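Section 4: Fitting the shelf boards and loading the display

Read this section through once before you start. It assumes both uprights are standing, the feet are levelled, and the back of the bay is clear. If you have not reached that stage, go back to Section 3.

The steps apply to the Jarkberg bay with black slotted uprights and wooden boards. The Plitness bay uses the same boards but a different bracket, covered in Section 6.

4.1 Before you load

1. Check that every bracket hook is seated fully in its slot. Push down on the front of the bracket with your palm. It should not rock.

2. Lay the board on the brackets with the finished edge facing the aisle. Slide it back until it stops.

3. Fasten the board from underneath with the 16 mm screws in the small bag. Do not use the longer screws. They will come through the top.

4. Wipe the board with a barely damp cloth and let it dry before stocking.

CAUTION: Do not load an upper board past 60 kg, spread evenly. The lower board takes 100 kg.

NOTE: If there is a power outlet on the wall behind the bay, leave the plug where you can reach it from the front. Let the cord fall straight down behind the stock. Do not pinch it between the board and the wall.

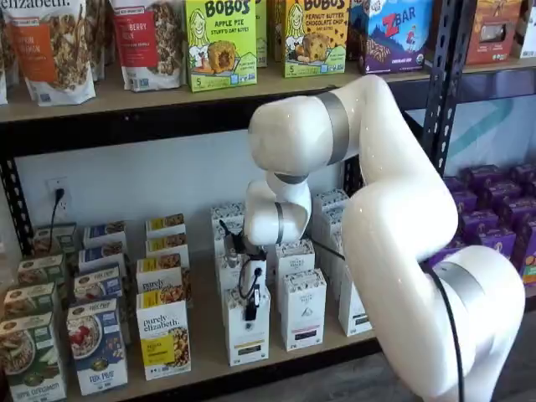 Rajitha Gamage

4.2 Lower board: cereal and other cartons

Cartons go on the lower board. They are stable, they stack well and they can run from the front of the board to the wall in straight columns.

1. Start at one end and work across. Put the first carton at the front edge, square to the board, and fill in behind it.

2. Keep each column to one product. A mixed column looks fine until the front box is sold, and then the price ticket is wrong.

3. Leave a finger's width between columns. Staff need to get a hand around the front carton without dragging its neighbour.

4. Turn all front panels to the aisle.

5. If a column is short, bring the stock forward and leave the gap at the back.

NOTE: Plain white cartons show scuffs more than printed ones. Lift them into place – don't slide them along the wood.

4.3 Upper board: bags and snack boxes

The upper board is at a better height for small packs. We set ours up with granola at the left end, then the bar and bite boxes beside it. The Purely Elizabeth bags and the Bobo's boxes are a good pair to practise on, as one is soft and the other is rigid.

1. Stand-up bags first. Open out the bottom fold of each bag with your thumbs so it has a proper base, then tap it down once on the board.

2. Group the bags by flavour. Check the coloured label on each one as you go, as the rest of the bag can look much the same from one flavour to the next.

3. Set the bags so the brand name faces out. Bags settle after an hour or so and some will lean. Straighten them at the end of the job and again the next morning.

4. Place the first rigid box hard up against the last bag. It works as a bookend.

5. Continue with the rest of the boxes, keeping flavours of the same brand side by side.

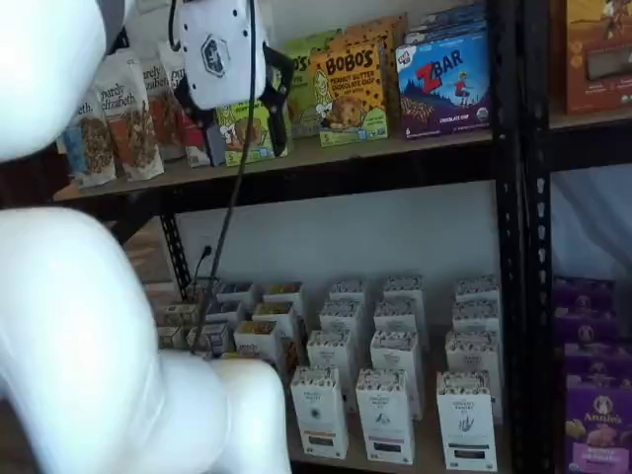 6. Pull the row forward to one consistent line. On the Azar layout that line is 2 cm back from the front edge, which leaves room for the ticket strip.

7. Keep stock clear of the uprights. A box sitting behind a post can't be read from the aisle and tends to be missed at count time.

CAUTION: Don't lean over a loaded lower board to reach the upper one. Use the step supplied, with both feet on it.

4.4 Joining a second bay

Where two bays stand side by side, each keeps its own upright. Don't bridge the join with stock. End the row inside the first bay and start again in the next one, even if this leaves a space at the end of the board.

1. Check that the boards on both bays are at the same height. Count slots from the floor on each upright.

2. Fit the joining clip, part Ramamgate J, at the top and bottom of the pair.

3. Recheck the level across both bays. If one has dropped, unload it before adjusting the feet.

4.5 Final check

Stand in the aisle and look along each board at its own height. Correct any pack that is turned or sitting forward of the line. Press on both boards again and listen for movement at the brackets. Tickets are fitted last – see Section 5.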